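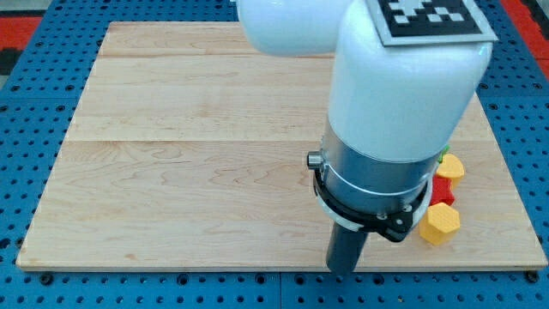 Questions we're often asked about Jerklow chopping boards and worktops

How often should I oil my board?
More often than you think to begin with, and then less and less! We suggest a thin coat once a week for the first month, and after that whenever the surface starts to look pale or feels a bit rough under your hand. In most kitchens that ends up being every five or six weeks, though a board that lives next to a radiator will want it sooner.

Which oil do you recommend?
Our own Huerta board oil is what we use in the workshop, but any food-safe mineral oil will do nicely. Please don't use olive oil or sunflower oil (I know it's tempting when the bottle is right there) as they go sticky and start to smell after a while. Leave the oil on for 20 minutes, then wipe off whatever hasn't soaked in.

Can it go in the dishwasher?
Oh, please don't. Wash it by hand in warm soapy water, both sides, and stand it on its edge to dry.

Mine has started to rock. Is it ruined?
Almost certainly not. Boards bend a little when one side gets wetter than the other. Turn it over so the side that curves upwards in the middle is on top, leave it for a few days somewhere cool, and quite often it settles. If it hasn't budged after a fortnight, write to us and we'll see whether it can be planed flat.

What is the difference between the Junel and the Jullunex?
The Junel is our everyday board and comes with rubber feet. The Jullunex is thicker and heavier and has no feet, so you can use both faces, and people who bake a lot tend to prefer it.

How do I get rid of the smell of onions?
Coarse salt and half a lemon, rubbed in well, left for a few minutes and rinsed off. Garlic may need a second go.

When is the last day to order for Christmas?
Plain boards can be ordered until 12 December, engraved ones until the 5th.

Who do I write to if my question isn't here?
Nisha Bansal looks after all our letters and emails, and she'll be very glad to hear from you. If you have your order number to hand, do pop it in the subject line.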